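Chapter 8
Loft Conversions: Assessing the Existing Roof 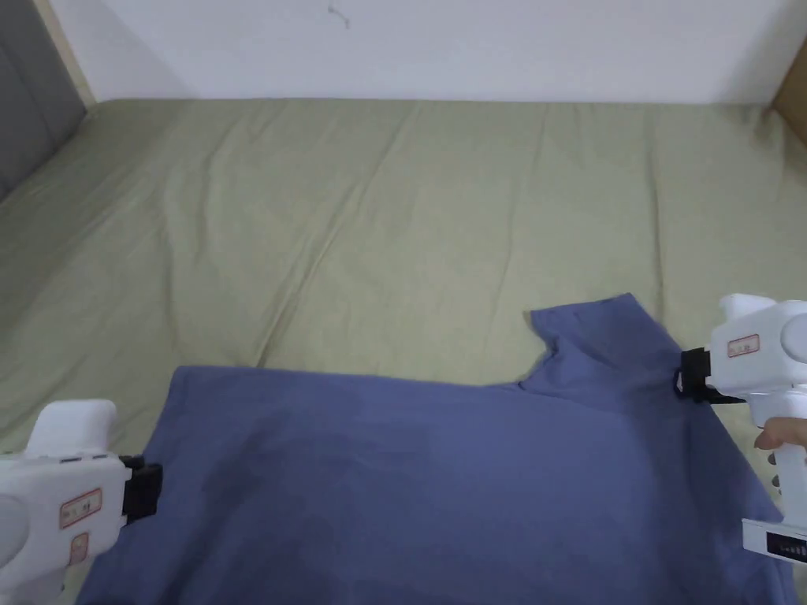

Surveyors at Zedico hold that the roof structure should be settled before any room layout is drawn, and that a client who begins with the layout will usually pay for it twice. The order of work in this chapter follows that view.

A loft conversion turns roof space into a habitable room. It adds floor area without enlarging the footprint of the house, but it places loads on timbers that were seldom sized to carry them. Ceiling joists in particular hold up the ceiling below and light storage, and must not be treated as floor joists until calculation shows otherwise.

Two roof types are considered. In a cut roof, rafters and purlins are fitted on site and the central space is largely open. In a trussed roof, factory-made frames stand at close centres – often 400 or 600 mm – and their diagonal members fill the space. No member of a truss may be cut before a replacement structure is in place.

Section 8.1 deals with headroom, measured from the top of the existing joists to the underside of the ridge. Section 8.2 covers the new floor, and Section 8.3 the stair and its opening. The worked problem at the end uses the Faltley house, a semi-detached dwelling with a cut roof and a purlin on each slope.

Dimensions are in millimetres unless stated. Readers should know how to find the bending moment in a simply supported beam – see Chapter 3.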